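I have a bone to pick with the way people talk about slow dramas, and Cadow is the one that finally pushed me over the edge. I finished it last night at 2 in the morning, eyes all puffy, and then made the mistake of going online to see what everybody else thought. There were 3,542 ratings and what felt like half of them said "nothing happens."

Nothing happens?! A mother and her grown son share a house for a whole winter without once mentioning the father, and you can feel him in every single room. When she sets out three bowls for dinner and then quietly puts one back, I had to pause it and go stand in the hallway for a bit.

I think we've gotten so used to big twists that we don't know what to do with a show that just sits with people. Hellwig, which everybody loved last year, had a kidnapping, a fake death and a secret twin before the halfway point. I enjoyed it! But ask me today how any of those characters felt about each other and I'd have to look it up.
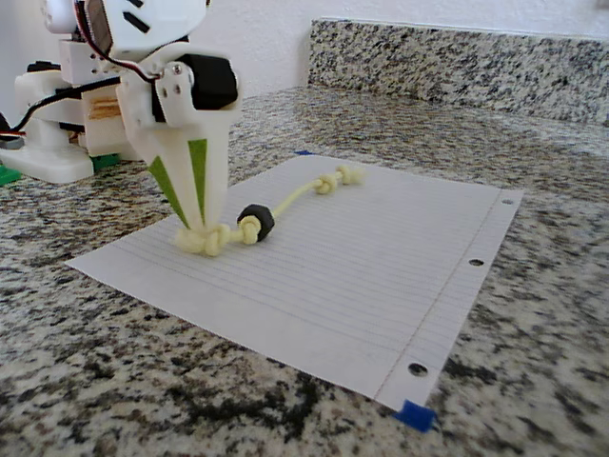

My friend Fidelina Echeverri disagrees with me on all of this, by the way. She says slow is just an excuse for thin writing, and she points to Sorkura, where the leads spend two episodes waiting for a ferry. Okay, fair. I skipped ahead during the ferry too. But Sorkura didn't give them anything to be quiet about, and in Cadow the quiet is full of stuff — old fights, money, that awful phone call in episode 3.

The ending is where I'll give the complainers a little ground. The son's girlfriend pretty much disappears after the hospital part, and I wanted one more talk between her and the mother, even a short one. It bugged me all through the last episode.

I still cried, though, and I'm already bugging Fidelina to give it another try. She says she'll do it if I sit through the ferry again, properly this time, no skipping. I haven't said yes yet.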